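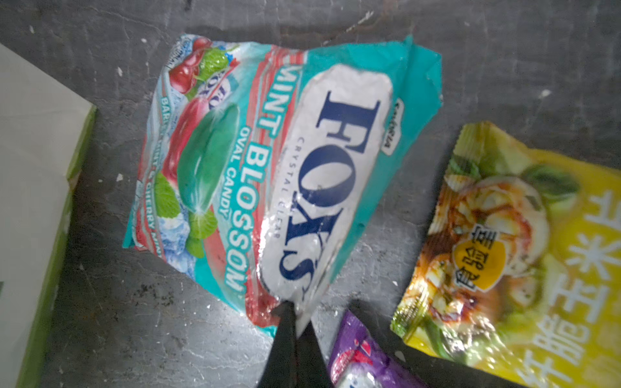
A Fox's sweet bag on a concrete floor.

2/8/18

FILLCOMBE LITTER PICK IS BACK, AND WE'D LOVE YOU TO JOIN US

I'm very pleased to say that the Fillcombe Big Tidy is going ahead again this September, and this time we're doing the whole town (well, everything between the station and the old brickworks, which is quite enough walking for one morning). Last year we filled almost 300 bags. I still can't quite believe it, and neither could my knees!

If you've not done it before, it's very simple. You turn up at the Gorby Lane car park at 9 in the morning, sign the sheet, pick up a grabber and a bag, and choose a route. There are short ones for anybody with small children or a bad hip, and a long one along the canal for people who like getting muddy. We stop when the tea urn goes on. Dogs are welcome on leads.

Most of what we find is wrappers. Crisp packets, sweet bags, the film off sandwiches, that sort of thing. It's light, so it blows about, and it gets right into the hedges along Gorby Lane where you need a long arm and a lot of patience to get it out again. Last year we also had three traffic cones, half a paddling pool and a very nice saucepan lid that I was told I couldn't keep.

This year we're sorting as we go. Chaturvedi Hardware on the High Street has given us 500 strong sacks in two colours, clear for cans and bottles and black for everything else, and I can't thank them enough. Soft plastic goes in the black ones for now. I know some of you feel strongly about that, and so do I, but we haven't got anywhere local that will take it dirty. If you know of somewhere, please ring me!

The other bit of good news is that the Trilenari café is putting up £1000 towards new bins for the recreation ground and the bus shelter. I've been asking for a bin at that bus shelter for longer than I'd like to admit. They'll be the kind with a lid, so the gulls can't get in and throw chips at the people waiting.

Please wear proper shoes and long sleeves, and bring gardening gloves if you've got them, as ours only come in large. Don't pick up glass or needles. Tell a route leader and they'll deal with it. Under-16s need a grown-up with them.

You don't have to book, but it helps me with the biscuits if you do. Posters with the date and the route map are going up in the library and in the Trilenari window next week, and you can put your name down at either.

ENDS

Notes for editors: photographers are welcome on any route. Please report to the sign-in table at Gorby Lane first.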